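I live in Crabtree, four streets from the pumping station, and I want to talk about the letter. You know the one, if you're on Flunstead Water & Gas. It came in a plain white envelope, it looked like junk mail, and it told 223 households that the gas main under our street had been "reclassified." I read it twice at the kitchen counter and still had no idea whether I should be worried!

So I called. I got a very polite person who read me the same letter over the phone. Then I called the state regulator, who told me to call Flunstead. My neighbor got further than I did - she found out that Cadik, the contractor, had flagged the pipe joints months earlier, and that the report went to Flunstead and then pretty much sat there.

Look, I'm not an engineer. Maybe the joints are fine. But if a contractor is worried enough to write something down, the people sleeping on top of the pipe should get to read it, and they should get it before the company has had half a year to pick a soft word for it.

What I'd like is a state law with a deadline in it. Safety report comes in, the regulator gets a copy that week, and residents get one in plain English (not "reclassified") by the end of the month. Flunstead says that would cost some $700 per report. Fine! My last winter bill had a service fee on it, so put it toward that. 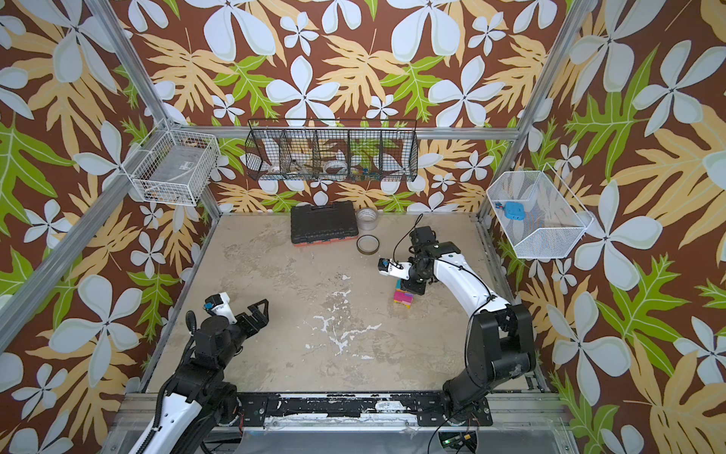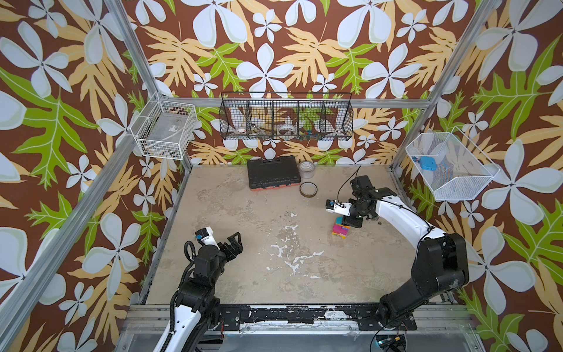 Our state senators are holding a hearing on this in October, over at the Lidine town hall, and I'm going. The room holds 900 and I'd love to see it full. Bring your letter if you kept it. Mine's on the fridge, with the word circled in red pen, and I plan to ask somebody from Flunstead to tell me what it means.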